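Writing House Rules for a Robot Lab (and Then Having to Follow Them)
Term project report, Cloltau team
2023-03-27

When our group picked this topic, I figured it would be the easy one. Everyone else was tuning grippers or training something, and we were going to write some rules. How hard could it be? I pictured a poster with a few bullet points, maybe a clip-art hard hat, and a free afternoon. Then we started in December and I was still arguing about the word "clear" in the spring.

Our project, Cloltau, was a set of good practice rules for shared tabletop manipulation work. By that I mean arms picking things up off tables, with people sitting and walking nearby, lots of groups sharing one floor, and stuff arriving in boxes pretty much all the time.

What we started from

We read the big standards first, or as much as we could get through the library. Industrial robot safety, collaborative robots, machine risk assessment. They're good, and they are also written for people who own a factory. They want a risk assessment, a named responsible person and a controlled space. We're students! We have a shared space and a group chat. I don't mean that as a complaint, because once you get used to the language the main idea is really simple: figure out who could get hurt and how, fix the setup first, and only then fall back on telling people to be careful.

That order ended up being the backbone of our whole document. I kept wanting to write "be careful when..." and my teammates kept crossing it out (they were right, mostly).

We also looked at the log we got from Brerenby, the bench booking system our department uses. It has a notes box, and people really do type in it. We pulled 221 notes and sorted them by hand into piles. It took forever. I expected the biggest pile to be about arms hitting things, but the notes were mainly housekeeping. Cable in the wrong place, object left from the last session, cloth slipped, couldn't find the stop button because somebody's bag was on it. The sorting was a bit subjective and two of us disagreed on plenty of them, so please don't treat the piles as real statistics.

How we wrote them

First draft had some 17 rules. Way too many. I tested it on myself by setting up a bench with the sheet in hand, and I gave up and started skipping lines before the arm was even powered on. If the author won't finish the list, that's a pretty bad sign.

So we cut. Anything the hardware already enforced came out. Anything that was just manners went on a separate page we called Byun (a leftover folder name, it means nothing). What was left had to be something you could check by looking, with a yes or a no. "Keep the area tidy" is not checkable. "Nothing on the floor where the operator stands" is.

The rules, short version

1. Find the stop button and put your hand on it before you power anything on. Pointing at it from your chair doesn't count.

2. Set the speed limit low for the first run of any new task, even if the code is old. New objects make it a new task.

3. Fix the work surface. A cloth gets clipped to the table edge, and small leftovers get picked off it before the next run. Boxes stay out of the arm's reach unless they're part of the task, and if one has to be there, its flaps count as obstacles too. The floor past the table gets the same check, with paper scraps and plastic bags going in the trash and packing boxes moved out of the walkway.

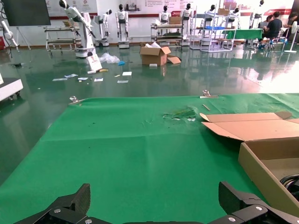

4. Agree out loud on who is running the arm. One person at a time. If that person looks at their phone, the arm is paused.

5. Tell people at the next table before you start moving, and again if you change to a bigger motion.

6. Write down anything weird, even if nothing broke. One line is fine.

What I'd change

Rule 3 is too long and I know it. It's really a few rules in a coat, and when we tried the sheet on another group (they go by Cosico) they stopped reading it halfway. I'd split it into table and floor next time.

Rule 6 was the one I cared about most, and it's the one people followed least. Over 18 sessions we got 2 notes. Either things went great or writing stuff down is boring, and I have a strong suspicion which. We're thinking about putting the notes box on the shutdown screen so you have to click past it.

I'd also like someone who does this for a living to read the speed limit rule. We left "low" up to each group, and that bugs me. The sheet is taped up by the sign-in desk for now, and the editable copy is in the project folder if the next team wants to take it over.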